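# Best way to store a few loose tennis balls on a work table?

Posted by **Roya Taheri** 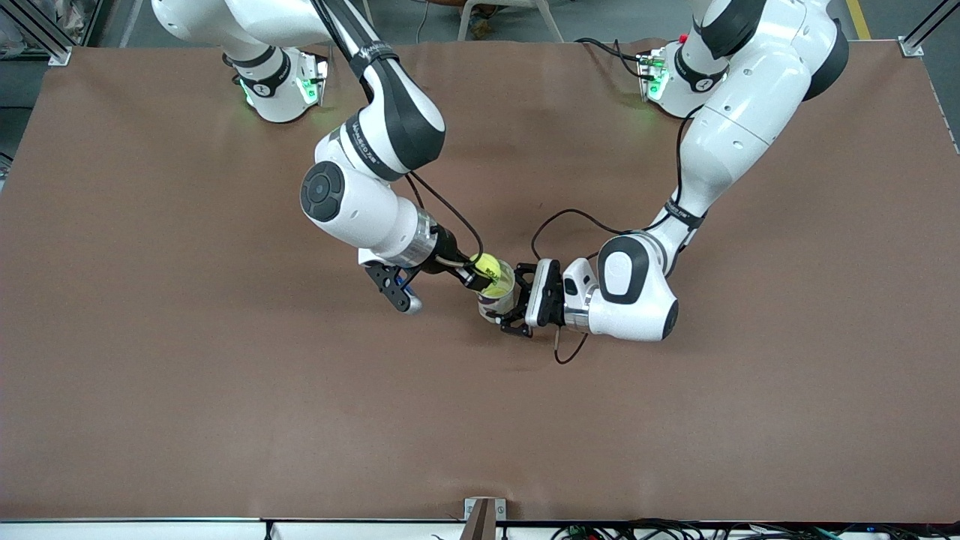 ## What I've tried so far

So I have a big brown table that I use for pretty much everything, and tennis balls end up all over it. They roll. I started sitting one in the mouth of a small see-through cup, the kind with a printed label around it, and the ball sort of perches in the rim. I like how that looks, but the cup weighs nothing and I'm scared one bump will send the whole thing over. Is there a trick to it, or should I give up and buy a bin? I've got 8 balls and I'd rather not spend more than 40 dollars.

---

**Gerasimos Moschos**

Keep the cups! Just put some weight in the bottom. I used dry rice (a couple of spoonfuls each, don't fill it or the ball sits too high) and then stuck the cups down with that reusable putty you hang posters with. Mine are yogurt cups and they've been fine since January, even with my kids leaning on the table. Check that the ball drops a little way into the opening before you bother with any of this. If it only touches the very edge, get a wider cup. If it goes in so far you have to pry it out, that gets annoying fast, so try a shorter one or add more rice.

---

**tondell70**

egg tray style thing from a restaurant supply place, or just a shoebox lol. Mine's a shoebox

---

**Ullarach**

I'd go with the putty too, but test it on a corner first. It left greasy spots on my table and I had to sand them out.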